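Section 2. First pick with the Skuromix club arm

This one is fun, so give everybody a turn!

1. Set the mouse on the white table and open both fingers wide.
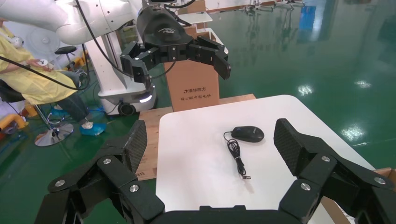 Natalie Treloar, Club Robotics Coach

2. Lower slowly and close on the shell – gently.

Note: Keep the grip setting at 300 or less.

3. Now try a cable bundle. Close the fingers until they hold it snugly. 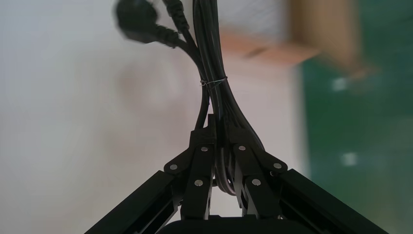

4. Open the fingers, then save your run as Palma 2.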